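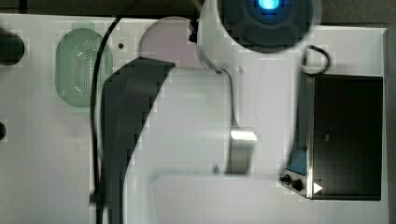 2 min read

Equipment panel

An equipment panel is a flat board or tabletop on which electrical and mechanical parts are mounted, wired or set out for use. Panels are found in workshops, training rooms and test laboratories. The surface is often white or light gray, which makes small dark parts and thin cables easier to find.

Openings and fittings

Most panels are cut before any part is attached. Large round holes let connectors or cable bundles pass through the surface, while small screw holes hold brackets and covers. Perforated grilles, which may be round or oval, are used where sound or air has to pass. A grille in a contrasting color such as green is easy to pick out on a white board. Lights set into the face of a device give a signal that can be read from above.

Cables

Cables may run below the panel or across its face. Surface cables are simpler to trace and replace, but they can catch on tools and sleeves. Small clips near the edge of a part take the strain off the connection - a point stressed in most training material. Black and gray are common cable colors.

Layout

In the Sorkulby layout, named after the workshop where it was first taught, heavy units are placed toward one side and light parts toward the other. Ľudovít Sýkora described the method in a manual of 155 pages, later revised by Sugeng Latuheru. The revised edition advises a gap of 26 millimeters between neighboring housings.

Care

Panels are wiped with a dry cloth after the power is disconnected. Metal blocks and glossy covers show fingerprints and are usually cleaned last. Unused holes may be closed with plugs to keep out dust.

See also: Cable clip; Perforated sheet; Workbench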